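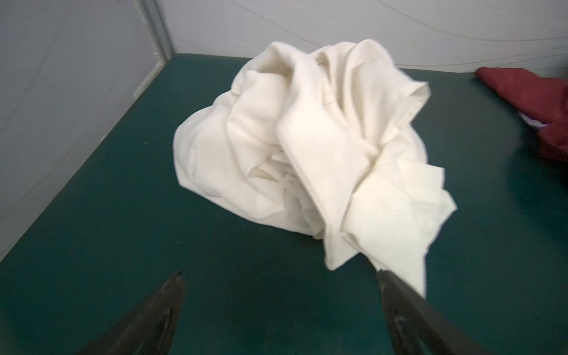
Cream cloth and a gripper, wrist view.

Norkau two-arm bench: frequently asked questions

These are the questions that come in most often by mail or at the Milside shared workshop, where the bench lives. Last updated in July. The build notes and the parts list are on their own pages.

What is Norkau?

Norkau is a bench with two small robot arms, built in a shared workshop by four members over two winters. It is meant for practicing with cloth and household items. Ferkau was the earlier bench. It had one arm and has since been taken apart for its rails and screws.

Who do I write to?

Dénes Barta looks after the bench and this page. Mail goes to the workshop address on the contact page. Put "Norkau" in the subject line or it ends up with the woodworking mail.

What does it do with the laundry?

So far, the exercises are picking one piece out of a heap, moving it to a clear part of the table, and spreading it out. Folding is on the list. We have tried it with small towels and the results are not good enough to write up yet.

Why start with cloth? Blocks would be easier.

They are easier, and Ferkau spent most of its life on blocks. A block looks the same each time you put it down. A shirt does not, and we wanted a job that would show up weak points in the grippers and the camera setup. It did. The first set of fingers had square tips and pushed fabric away instead of getting under it. The current ones taper.

How do you control the arms?

By hand, mostly. There is a pair of small leader arms that one person moves, and the bench arms copy them. We record the joint positions and the camera pictures, then train on the recordings. One session is 75 recordings, and after that people get sloppy, so we stop.

Is there a camera on each arm?

There is one at each wrist, plus a fixed one that sees the whole table. The wrist view is best for the last few inches before a grip. The fixed view is better for deciding where to go. If you can afford only one, get the fixed one first.

What is the frame made of?

Aluminum profile, with T-slots so that parts can be moved. The arms bolt to the front rail on black plates. We drilled the first plates by hand and the holes were off by enough to make the arm lean. The second pair was cut on the workshop mill. If you don't have a mill, pay someone to cut them.

Why does it have walls?

They keep the background the same from one day to the next. The workshop is busy, and people in bright jackets walking behind the table made the early recordings hard to use. The walls are light gray with a thin wavy pattern. The tabletop is dark green, and pale cloth shows up well against it. Black cloth is harder.
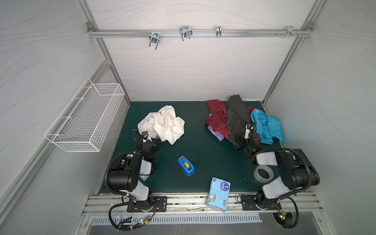
How long does it take to set up for a session?

Allow 18 minutes from switching on to the first recording. Most of that goes to homing both arms and checking the cameras. If someone has moved the frame, recalibrate before you do anything else, and add the same again.

Can the arms hit each other?

They can, and they have. The software keeps a gap between the two wrists, but it only knows what the joint sensors tell it. If a joint slips, the gap is wrong. Keep a hand near the stop button whenever both arms are working in the middle of the table.

Is it safe to reach in while it is running?

Don't. Press stop, wait until both arms have settled, and then reach in. The arms are small but they can pinch, and an arm that loses power will drop. Long sleeves and lanyards stay out of the enclosure.

What is Kiss?

Kiss is the small program that starts and stops the recordings and names the files. Dénes wrote it for Ferkau and we kept it. It runs from the command line and has one settings file. It does not control the arms, so closing Kiss will not stop them.

One gripper opens slower than the other. Is that normal?

No. Check the cable at the wrist first. It bends a lot and the connector works loose. If the cable is fine, take the fingers off and look for lint in the slide. Cotton sheds more than you would expect and it packs in behind the fingers.

Can I use the bench?

Members can, after a short introduction with someone who already runs it. Evenings after 7 are usually free. The booking sheet is on the workshop page. Visitors are welcome to watch.

Do you sell kits?

No. The drawings for the plates and fingers are free to download, and you can change them as you like. If you build one and find a mistake in the drawings, please send it in.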